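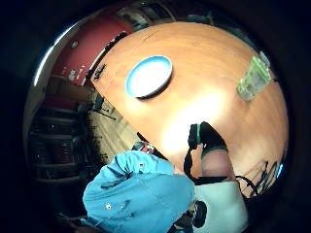

Food and Everyday Life
Handout 4: What makes a meal a meal?

Welcome back, everyone, and thank you for bringing so many stories last time (I have read every slip of paper that went into the envelope, including the one written on a bus ticket). This week we leave the history of ingredients behind for a while and think about the meal itself, which is a slipperier thing than it looks.

Most of us could say straight away whether we had a meal yesterday or only a snack, and yet when I ask a group to explain the difference they start arguing within minutes. Is it the amount? A large bag of chips eaten on a wall at Vernwood station can fill you up for the whole afternoon, and plenty of people would still say they had missed lunch. Is it heat? Then what do we do with bread and cheese, or a summer salad? Sitting down seems to matter to many of you, and so does the hour, and so does having somebody else there.

Writers on food have often pointed out that meals follow a sort of grammar. There is an expected order, there are things that go together, and there is usually a centre with other things set round it. Soup after pudding feels wrong in most British homes, although it would do us no harm at all. Please keep this word "grammar" in your notes, as we shall come back to it when we look at feast days.

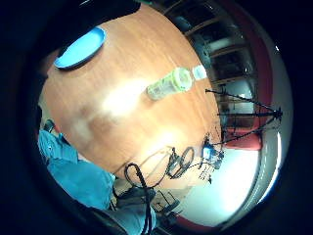 Urs Strebel objected that a grammar sounds far too tidy for the way his family ate, with his father coming off shift at one hour and the children wanting their tea at another, so that the same stew was served three times over and each of them would have called it supper. I think it's a very good objection, and I have been turning it over ever since. It suggests that a meal may be shared without being eaten together. The pot is common, the recipe is common, and whoever comes in last knows a portion has been kept back.

Do look out for this when you read the diary extracts. The Obura household, for instance, kept a plate under a lid almost every evening for 8 years, and the diarist never once describes it as leftovers.

A word on drink before we move on, because I always run out of time for it. What people drink with food is often a better guide to the occasion than the food is. Water, squash, beer, a pot of tea: each one tells a guest how long they are expected to stay. 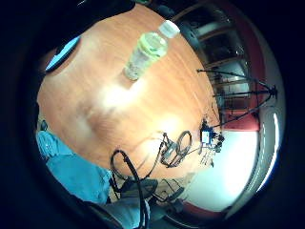 Eating alone

The extracts from page 76 onwards are all by people who lived on their own, and they are my favourites in the whole reader. Some lay the table properly every night. One lady eats standing at the cooker and is perfectly happy about it! Try to read them without feeling sorry for anybody, at least the first time through.

For next time

Read the extracts and write up to 500 words about a meal you remember where the food was not the important part. Handwriting is fine. If you can't get to the library, I have spare copies of the reader in my bag, so just catch me at the tea break.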